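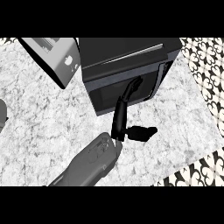

Ullport Residence Debate Corpus
Data card and README, version 3

Summary

The corpus contains 819 opinion texts about immigration and residence law. All of them were published in the letters and comment pages of three local papers: the Ullport paper, the Lasar paper and the Flasdale paper. Each text is labeled for the position it takes on legal residence, and for the kind of argument it uses. The language is English. The shortest texts have only a few sentences, the longest fill half a newspaper page.

I made this corpus for people who study how the arguments about citizenship move from national politics into local papers. It can also be used for teaching, for example in a class on rhetoric.

What is in the folder

texts.csv has one row per text, with the columns id, paper, month, title, body.
labels.csv has the columns id, position, argument, tone, second_reader.
guide.txt is the guide that the readers used when they labeled.
changes.txt lists what is different from the earlier versions.

The id is the same in both tables. Please join on the id and do not join on the title, as many letters have the title "Letter to the editor" and nothing more.

Labels

Position has four values: stricter, looser, keep, unclear. "Stricter" means that the writer wants fewer people to get or keep residence, or wants more removals. "Looser" means the opposite. "Keep" is used when the writer defends the present law. "Unclear" is used when two readers could not agree after a discussion, and also for texts which only complain about a politician and say nothing on the law.

Argument can have more than one value, separated by a semicolon. The values are: law, cost, work, history, family, religion, safety. A comparison with some past injustice is labeled as history, also when the comparison is made as a joke.

Tone is plain or ironic. This was the most difficult column. A writer may repeat the opponent's sentence word for word and mean it as mockery, and without knowing the earlier letter one can easily read it as agreement. When a text answers another text in the corpus, the readers were allowed to look at the first one.

How the texts were selected

I searched the archives of the papers with 20 search words, which are listed at the end of guide.txt. News reports, advertisements and cartoons were removed. Exact copies were removed too, but if the same writer sent a changed version to a second paper, both versions are kept. There are 71 such texts.

A second reader labeled 158 texts without seeing the first labels. For position the agreement was good. For tone it was weaker, and I would not build a strong claim on this column alone.

Names and privacy

Names of letter writers, street names and phone numbers are replaced by a tag in square brackets. Names of elected politicians are kept where the letter speaks about their public work. If you find a private name that I have missed, please write to me through the Ko project page and I will remove it in the next version.

Known problems

The Lasar paper changed its archive in April, and some of its letters from before this change have lost their paragraph breaks. The text itself is complete.

The Flasdale paper prints fewer letters than the other two and shortens them more. A short text from Flasdale does not mean that the writer had little to say.

Letters to a paper are not a survey. The people who write them are often the ones with the strongest feelings, and the editor makes a choice after that. Please do not use the numbers in this corpus to say what the residents of these towns think.

Some texts contain insults against groups of people. They were not softened.

Use

Free for research and teaching. For any other use, permission must come from the papers, who still hold the rights to the texts. The labels and the guide are mine, and you may copy and change them if you mention the Ko project and the version number.

Changes in this version

The value "keep" is new. Before, these texts were under "unclear".
The month column is now filled for all three papers.
Broken quotation marks in the Ullport texts are repaired.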